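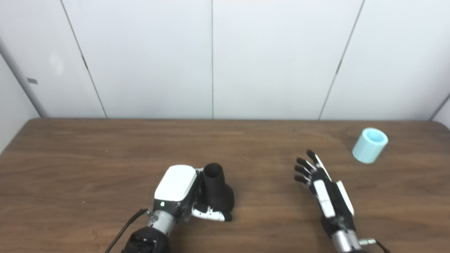
Filed under: Diary / House & Home

2020-10-29
by Giang Tô

Slept badly again, so I finally read the whole Pichler booklet on sleep. It came free with the mattress and I think that tells you plenty. Cool room, no screens, a "wind-down ritual" involving their own pillow spray. I can buy the cool room. The spray smells like a dentist's office and I was wide awake at 2 with a damp pillow.

My sister swears by the Zullus app, which scores your night and then scolds you over breakfast. I tried it back in August. It gave me a high mark for a night I spent reading on the couch, and I have not trusted it since – though she says I had it set up wrong, and maybe I did.

Walked to Haltwood before lunch for bread and stamps. The man at the counter told me magnesium fixed him in five days. Fixed what, exactly? He also stopped drinking coffee that same week, so I'd like to hear from the coffee.
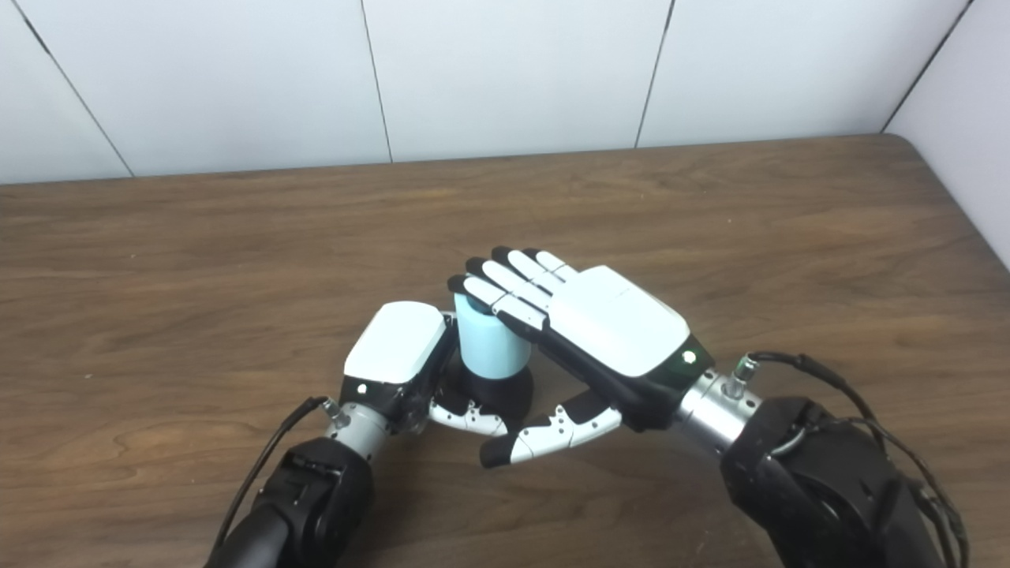
Wood grain, with a few swirls on the left.

Gustus was curled up on the stairs when I got back and had clearly slept fine. The step counter says 3,119, a poor number for a day when I'm supposed to be tiring myself out, if you believe that theory either. I half believe it. Soup for dinner, the leek one, too much pepper.

Going up at ten tonight with a library book and no spray. Must call about the gutter tomorrow.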